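Incidencia 500: el papel de la mesa larga se levanta
Abierta por: Luana Batista
Asignada a: Sebastião Caldeira

¡Hola, Sebastião! Otra vez yo con la mesa (perdona). El papel marrón hace bolsas junto al toaster, digo, junto a la tostadora, y la cinta azul ya no me tira recta.

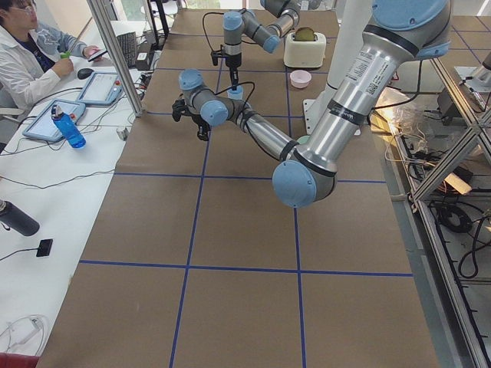

Probé a alisarlo con la mano y con una regla y nada, vuelve a subir. El rollo es el de Arnel, el de 100 metros. ¿Lo tensaste tú en frío?

Respuesta de S. Caldeira: no, lo puse con la calefacción a tope. Repasa las tiras largas primero y luego las que cruzan.
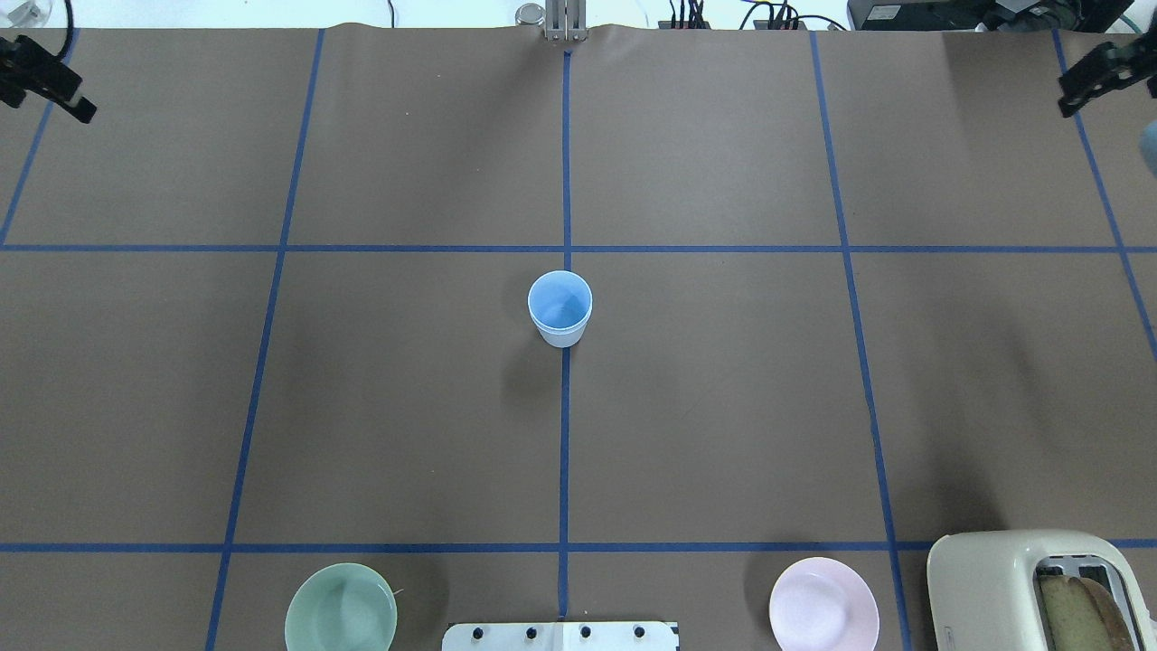
Pág. 9

Vale, repasadas todas. En el centro ha quedado bastante mejor, pero sigo sin fiarme de los cruces.

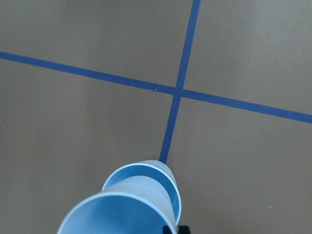

Cruce de cintas y vasos celestes

Los vasos los dejo por aquí, que me vienen bien para ver si algo baila. ¿Pido cinta a Purnley o esperamos a enero? 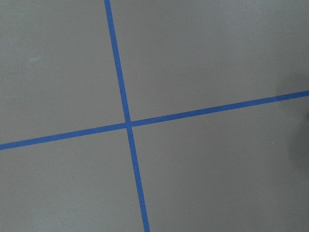 Yo pediría ya, que quedan dos rollos y uno está mordido. Dejo la incidencia abierta hasta que me digas.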